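Progress report to the Mirnovero Fund
Shared kitchen and small appliance reuse, Clorier House
Report date: 01/07/2026
Prepared by Sarmīte Rebane, with notes from Kheri Mutiso

1. Where we are

The grant pays for two things: fitting out the shared kitchen on the ground floor of Clorier House, and checking donated appliances before they go to households moving into their first tenancy. The kitchen is open. The appliance work started later than planned and is now catching up.

By the end of June we had taken in 141 appliances and passed 61 of them on. The rest are waiting for a test, waiting for a part, or have gone for recycling. Kettles and toasters move quickly. Microwaves take longer, as they need more cleaning and a longer check, and they are also what households ask for most.

2. Kitchen

The sink, worktops and both cookers are in. The second fridge was delivered with a dented door and the supplier, Prekorus, has agreed a reduction, which we have put towards shelving in the dry store. The extractor fan is noisy on its higher setting. Reda Fawzy has raised this with the fitter and we expect a visit next month.

Cupboard labels are up in English and Arabic. We had budgeted for printed ones but used the label maker in the office, so that line is underspent.

3. Appliance checks

Each microwave gets the same treatment. The turntable comes out and is washed, the cavity is wiped down, the door seal is cleaned and the outside is done last. Kheri then looks at the door, the hinge, the hooks and the slots they go into. A door that doesn't close squarely means the oven is not passed on, whatever else is right with it.

After that the lead and plug are tested and the oven is run with a measured jug of water. Results go on the sheet with the stock number.
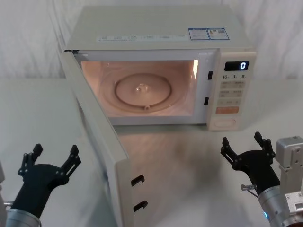 Does a microwave go out if its glass plate is missing?
Only once we have found a plate of the right size that sits properly on its ring and turns with the hub. We keep spare plates from scrapped ovens, sorted by diameter.

Missing and broken plates have held up more ovens than electrical faults. Younes Kettani has asked the two collection points to keep the plate with its oven, wrapped separately, and this has helped. We have also stopped stacking ovens on top of each other in the van.

Old stickers are left alone if they carry the model or rating details. Price stickers and removal firm labels are taken off, which is slow work and uses more cleaning fluid than we allowed for.

4. Spending

Spending is within the total. Cleaning materials are over, labels and signs are under, and the testing equipment came in at the quoted price. We would like to move the underspend on signs across to cleaning materials and ask for your agreement to this.

5. Problems

Storage is the main one. The room behind the kitchen fills up when a large collection comes in, and tested items have twice been put back among untested ones. Nothing untested was given out, but the items had to be checked again. Tested stock now has its own shelves along the Chraibi Street side, and only Kheri and Loubna Tawfik move things onto them.

6. Next quarter

We plan to clear the microwave backlog first and have set aside 15 sessions for it. Loubna will train two more people on the door and lead checks. The extractor fan should be dealt with and the dry store shelving finished. We will send the full stock list with the next report, along with the receipts for the shelving.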